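Tolum Two-Arm Bench Cells: Purchasing and Planning FAQ

Updated 1/19/23. Maintained by Ea Hjaltadóttir, equipment planning, Peltthorpe site.

Who can request a cell?

Any group with its own cost code. Requests go to Prasetyo Pelupessy on the standard equipment form. Attach the task list. A form without a task list is returned and loses its place in the queue.

What does the base price include?

Two arms, the pedestal, the controller, one set of arm cables, and the Tolum operator license for the first year. Hands are quoted on a separate line. So are the head camera, the work table and the emergency stop pendant. Compare quotes line by line. The Groline quote bundles the table and pendant, and its total looks higher than it is.

Do we need five-finger hands, or will parallel grippers do?

Grippers cover boxed parts, tubes and anything with two flat sides. Request hands only if the task list has items a gripper has failed on in trial, or tools that must be held the way a person holds them. Hands add to purchase price, spares and calibration time. A cell can be ordered with grippers and converted later, but the wrist adapters are a separate part and should go on the original order.

What should we budget for test objects?

Very little money and more planning than most groups expect. Test objects are consumables and are charged to the project, not to capital.
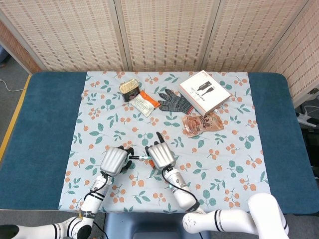

Object sets should be fixed in writing before acceptance testing starts, with a spare for each item that can be crushed, torn or used up. Household and office goods are fine and can be bought locally. Choose for spread in shape and stiffness: a rigid can, a flat sachet, a work glove, a printed carton and a clear snack packet make five different grasp problems on one tablecloth, and a pen between the hands makes a sixth. Patterned cloth is a valid test surface, but record which cloth was used. Results on a plain pad do not carry over.

How much floor space is required?

Allow the full reach of both arms plus a walkway on the operator side. Screens behind the table are permitted if they are stable and stand outside the reach envelope. Cables that cross a walkway need a cover, which Facilities does not supply. Put it on the form.

What is the lead time?

The current quoted figure is 15 weeks for arms and 5 weeks for grippers. Hands are built to order and the vendor will not commit to a date until the deposit clears. Orders placed after the July price list takes effect are quoted again from scratch.

Can we lease?

Yes, through Mitsotakis-Vlachou. The minimum term is 104 weeks. Hands are excluded from the lease and must be purchased. Damage to leased arms is billed at list price, so check with Érica Cordeiro that the cell is on the site policy before it is powered up.

What are the recurring costs?

Operator license renewal, annual joint inspection, finger tendons, and cable sets. Cable sets wear at the elbow and should be budgeted at one per arm per year. Operator time is the largest item and is left off most requests.

How is acceptance decided?

Genivaldo Moura runs the acceptance trial with the requesting group present. The threshold is 88 percent of grasps completed on the agreed object set. Substituting objects during the trial voids the run. The final vendor payment is held until the trial sheet is signed.

Can two groups share a cell?

Yes. One group must be named as owner and carries the inspection cost. Booking is by half day. Changing between hands and grippers requires recalibration, and that time comes out of the incoming group's booking.

Who do I contact about an existing order?

Elli Ojala, with the order number in the subject line.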